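3.2 Looking after the gripper

Most of what we learned about the memory cell came from keeping it running, so I want to spend a little space on that before we get to the results. The cell is a single arm with a two-finger gripper, and its whole job is to put memory modules into desktop computer towers. We call it Nurar, after the folder name the first control script was saved under, and the name stuck.

The arm came to us secondhand from Drerent with its old mounting plate still on. We kept the plate and made new finger links, which are black anodized and held together with hex-socket bolts. I like those bolts a lot, because one key fits nearly all of them and I can strip the fingers without taking the gripper off the wrist. The small camera at the wrist stays on during all of this – we only unplug it when the cable itself needs changing.

Our first real trouble was slop. After 125 insertions the fingertips had enough side play that a module could tilt as it met the slot, and a tilted module will happily sit on the latch and go no further. I blamed the camera calibration for far too long. The play was in the joint pins at the base of the links, and you could feel it by hand with the power off! We swapped the pins, put thread locker on the bolts, and started doing a wiggle check every morning before the first tower goes in.

The routine we settled on takes 15 minutes. Power down, wipe the inside faces of the fingers with alcohol, wiggle each link, snug up anything that moves, power up, home the arm. Then we run two slow practice grasps with a dead module and look at the wrist view (Figure 4) to see whether the module is sitting straight between the tips. If it leans, we redo the fingertip offset in Presura, our little force-logging tool, and try again.

We did try rubber pads on the tips, which the Miyazaki cell uses on its own gripper. They held beautifully for a day and then began to creep, and peeling them off was a pain, so we went back to bare metal and a slightly higher grip force. Cables were the other headache. The wrist cable used to rub on the case edge when the arm came in low, and it now runs through a loose sleeve with a clip at the forearm.

Figure 4. Wrist camera view, with a memory module held in the gripper near the motherboard's memory slots.

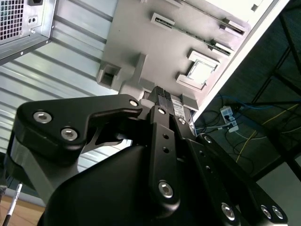
How often should the finger joints be checked for play?
Every morning before the first tower goes in, with the power off, moving each link by hand and tightening whatever is loose.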